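Tekine G5 Hand-Held Gripper: Replacement Finger Pads and Safety Notice

Part: pad set, two pieces, blue, with adhesive backing
Fits: Tekine G5, black plate frame, all units
Notice issued: April 23, 2018

This pad set replaces the one supplied with the first G5 units. The original pads could creep towards the fingertip under repeated side load. Once a pad had moved by 5 mm, the bare edge of the finger met the object, and smooth items such as chargers and plug adaptors could drop without warning. Our service desk in Ridisari traced the fault to an adhesive that softened in use. The finger plates are not affected.

Stop using the gripper if either pad can be shifted with a thumb. Do not tighten the finger screws to make up for a slipping pad. This raises the closing force and can crack the casing of the object held.

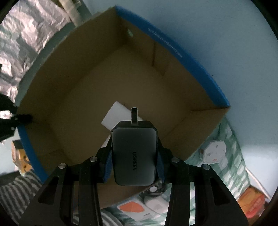

Clean both finger faces with isopropyl alcohol and leave them to dry for 10 minutes before fitting. Peel the backing, line up the lower edge of the pad with the base of the finger, and press along the full length for 60 seconds. Close the gripper on a flat-sided object and check that both pads meet it squarely. Leave overnight before putting the tool back into service.

Inspect after every 1,000 closures. Mains plugs and chargers must be disconnected from the supply before they are picked up. The frame is not insulated, and the pads give no protection against electric shock.

Faults should be reported to Idrisa Mussa, Product Safety, Tekine, with the serial number and a note of what was being held when the pad moved. Pads that have come away should be returned in a sealed bag, without cleaning.

Supplied with: pad set, two alcohol wipes, fitting sheet
Not supplied: finger screws, springs
Stocked at: Ridisari, Itby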